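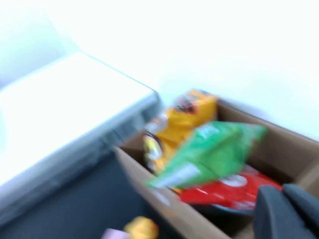
Gastum is an open-design robot arm for picking lightweight packaged goods, built in a shared workshop in Zevanside. Its plans were first released on 2021-06-16. The arm has a two-finger gripper and a small camera at the wrist, and is used mainly to take snack bags out of open cardboard boxes.

Design

The links are cut from aluminum tube and joined by printed brackets. Joint motors are driven by a Skundix controller board mounted in the base. The gripper fingers are dark gray, smooth and rounded at the tip, and open to 308 mm. Rated payload is up to 2 kg at full reach.

Control

Grasp points are chosen from the wrist camera image. Crinkled film packaging is difficult for the detector, as folds and highlights change the apparent outline of a bag. Overlapping bags are handled from the top of the pile downward. Motion blur during fast wrist moves lowers detection rates, and later software holds the arm still for 40 ms before each image is used.

Training data

The first model was trained on 3,787 labeled images recorded in the workshop, with boxes placed on the floor and on benches. A second set was added in November.

Variants

The Chauhan variant uses a shorter forearm and a belt-driven wrist. It shares the base and controller of the original, but its brackets are not interchangeable.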